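Escribamos las reglas antes de tener prisa

Llevo un mes discutiendo con medio mundo sobre una hoja de papel. La hoja es nuestra norma interna para montar y desmontar ordenadores con brazos robóticos, en el taller de Plerkotport, y yo defiendo que quepa en 2 páginas. ¡Dos! La versión anterior, heredada del proyecto Samarakoon, tenía 30, y os juro que no conozco a nadie que pasara de la tercera.

Mi primera regla sería esta: la fuerza de agarre se fija pieza por pieza, y se apunta. Parece una tontería, pero una placa de circuito no es una caja de galletas (y todos hemos visto programas con un único valor para todo, de agosto a agosto).

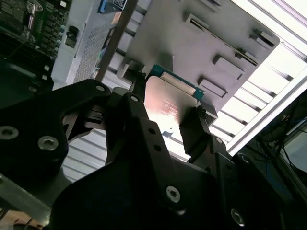 La pinza con un módulo sujeto, junto al chasis.

La segunda va de orden. Cada pieza suelta tiene su hueco en la bandeja, siempre el mismo, y si cambia el hueco cambia el papel ese mismo día. Me diréis que eso ya lo hace todo el mundo... pues no, yo he trabajado en sitios donde la posición buena la sabía una sola persona, ¡y estaba de vacaciones!

Y la tercera, la que más broncas me cuesta: con dos brazos alrededor de una misma torre, las zonas de cada uno se acuerdan por escrito antes de mover nada. Fiarse solo de que el programa los mantenga separados me parece temerario, por muy bueno que sea el programa.

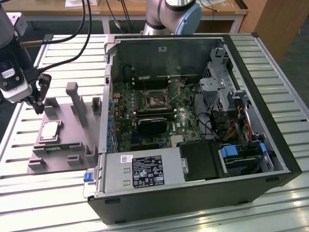
Frauke Strobel me contestó que dos páginas son una fantasía, que en cuanto entre un modelo de torre nuevo harán falta anexos y que prefiere un documento largo y bien indexado a uno corto que se queda mudo cuando aparece la excepción. Algo de razón tiene, y los anexos se los compro. Pero que vayan aparte, por favor, y que la hoja principal siga colgada al lado de la mesa, donde se pueda leer de pie.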